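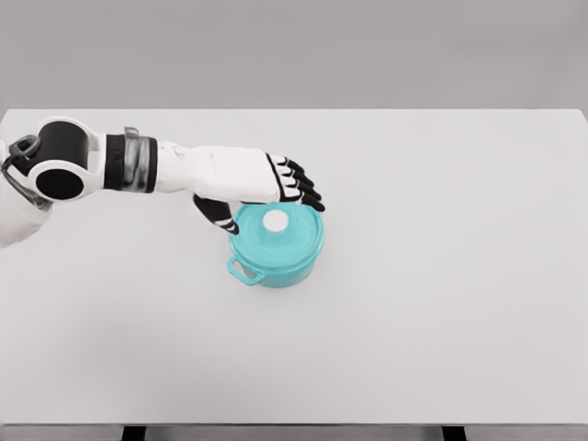 2 min read

On the keeping of a shared kitchen

Residents of Silthorpe House are reminded that the kitchen on the second landing serves 11 households. I have lived here for nearly four years, and I set out below the practice I consider fair.

Pots should be washed and returned to the shelf on the same evening. Food left in the refrigerator must bear a name. Oil is not to be poured into the sink under any circumstances.

Ms Bozkurt has asked that the large casserole be reserved for Sunday use only by prior agreement. I support her request. Mr Medina does not, and his objections have been noted on the door.

Comments may be left beneath this post until the end of August.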